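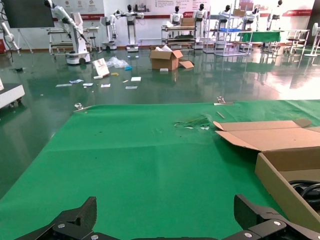
Theda Strobel has argued that an example is only worth keeping if a second operator, given the same starting layout, could repeat it. The remark is often cited in writing on demonstration collection, the practice of recording a robot while a person guides it through a task, so that a learning system can later be trained on the recordings.

Demonstration collection is used mainly for handling work that is hard to write out as fixed rules, such as placing a cable in a box or folding a lid. Each recording is called an episode. It normally holds the images from every camera, the position of each joint, the state of the grippers and a short text label naming the task.

Recording

The operator moves the robot either by hand or through a matching set of controls. Cameras are fitted near the grippers and at head height. The wrist view shows the fingers and the nearby work surface, while the head view covers both arms. All streams are stamped with a shared clock. If one stream drops out, the episode is usually thrown away, although some groups keep the joint data for other uses.

The layout of the table is changed between episodes. Boxes are turned or moved, and the parts inside them are swapped. Changes are made in small steps in the Sodwood procedure and by random draw in the Treltum procedure. The two differ little in cost, but the random draw produces more layouts that the arm can't reach. 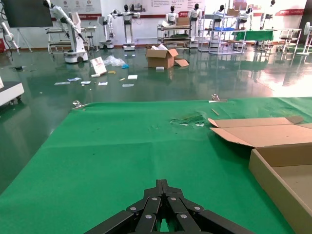
Kai Ostermann disagrees with the habit of clearing everything out of camera view before a session, on the grounds that a system trained against a bare background tends to fail when the robot is moved to another room. Others hold that background variety should be added later by editing the images. Both methods are in use - often within the same set.

Size and selection

The Plalturitz set, a common point of comparison for two-arm box handling, contains 3001 episodes. Of these, 700 were marked by reviewers as containing a failed grasp followed by a second attempt. Early versions left such episodes out. They were restored in a September revision, and the label now gives the time at which the grasp was lost.

Review is done by replaying each episode at double speed. A reviewer trims idle time at the start and end, checks the label and assigns a grade. The Chaudhary scale has two grades, keep and discard, with no middle value. Episodes on which reviewers disagree go to a third person.

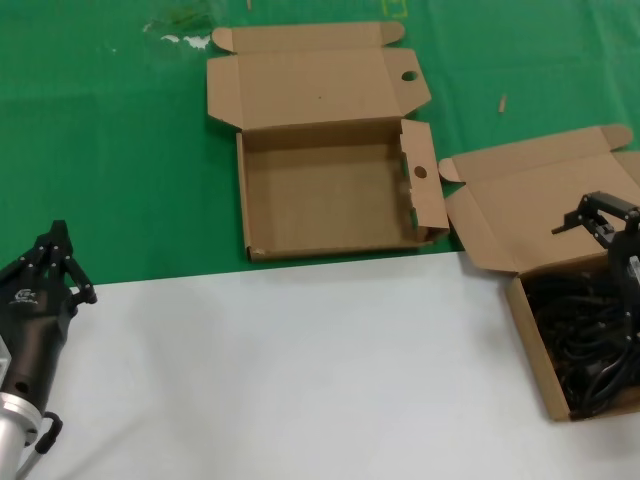 Two grippers at a table covered by a green cloth and a white sheet, with open cardboard boxes.

Known problems

Operators develop personal habits, such as always approaching from the left, and a system trained on one person's work will copy them. Rotating operators reduces the effect but makes motion speed less even. Soft items, cables above all, rarely come to rest in the same shape, and a starting layout that includes them can't be restored exactly.

See also
Episode label
Teleoperation
Wrist camera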